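Household linen and laundry in compact dwellings

Compact dwellings are homes in which sleeping, washing and storage share a single room or a pair of small adjoining rooms. The management of linen in such homes differs in several respects from practice in larger houses, where a separate utility room or airing cupboard is usual. The subject covers the placing of washing appliances, the choice and fitting of bed linen, and the handling of garments between the machine and the wardrobe.

Background

In the older terraces of Stindville, laundry was commonly done in a shared wash-house at the end of the yard. The wash-houses fell out of use as piped water reached the upper floors, and single-room flats were later formed from the larger houses. The Jevlow district contains the greatest number of these conversions. Few had space for a separate scullery, and washing machines were placed in kitchens, hallways or the main room itself.

Appliances

Stacking is the most common means of saving floor space. The dryer is normally placed above the washing machine, with a joining kit between the two to prevent movement during the spin cycle. Both doors should be able to open fully without striking a wall, curtain or neighbouring appliance. A small refrigerator is often kept in the same row, and models on wheels can be drawn forward for cleaning. Open ladder-type frames are used in the remaining wall space to hold towels or folded items. 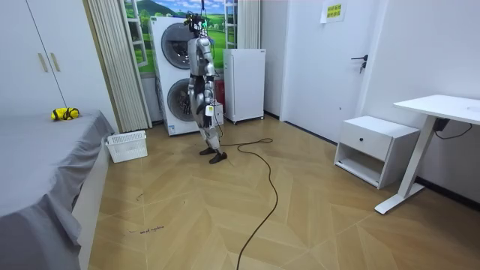
Stacked washer-dryer and wheeled mini refrigerator against a wall with a landscape mural.

The decoration of laundry corners varies widely. Murals and printed wall coverings are popular in rooms that serve several purposes, as are full-length curtains, which may be drawn across a window or used to screen stored goods. Coverings near a dryer should tolerate some moisture, and the room should be aired after each load.

Bed linen

The bed is usually the largest piece of furniture in a compact dwelling and frequently serves as the surface on which clean laundry is sorted. Fitted sheets are preferred for this reason, as the elasticated edge keeps the fabric in place when garments are laid out and folded. Mid-toned plain colours, among them grey, are widely chosen.

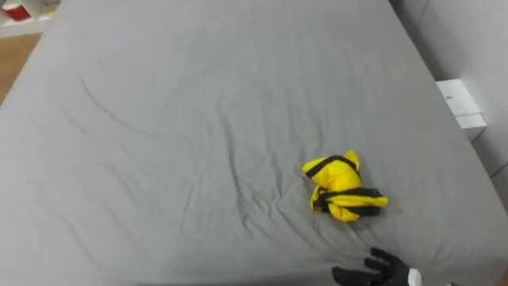 Garments are generally taken one at a time from the pile, shaken, and laid face down before folding. Padded items require different treatment from shirts or towels. They are fastened, smoothed from the centre outwards to release trapped air, and folded loosely so that the filling is not crushed. Straps and bindings are laid flat across the body of the garment. Items for immediate wear are best hung, and seasonal clothing may be placed in a breathable bag for storage.

The Skirnon method, named after the textile school at which it was first taught, divides clean laundry into 3 groups: items to be hung, items to be folded and items to be returned to the bed. The last group is dealt with first, so that the sorting surface is made ready for the others.

Fitting a sheet

A fitted sheet is secured at the corners furthest from the person making the bed, then at the nearer corners. The fabric is drawn down over each corner and tucked beneath the mattress. Creases remaining on the upper surface are smoothed by hand towards the sides. Where a bed stands close to a wall, a narrow gap is left to allow the hand to pass and air to circulate.

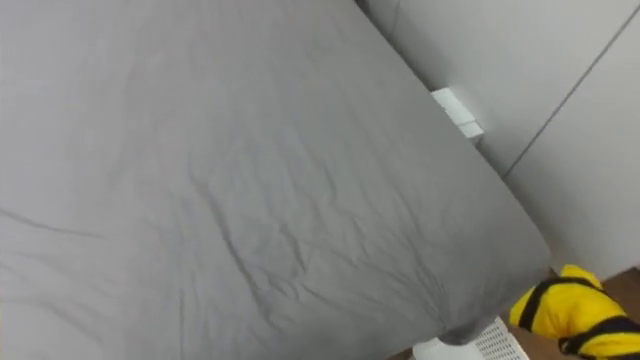

Rounded corner of a mattress in a grey fitted sheet, with a narrow gap between the bed and the wall.

See also

Airing cupboard
Omerović folding rack
Wash-houses of Stindville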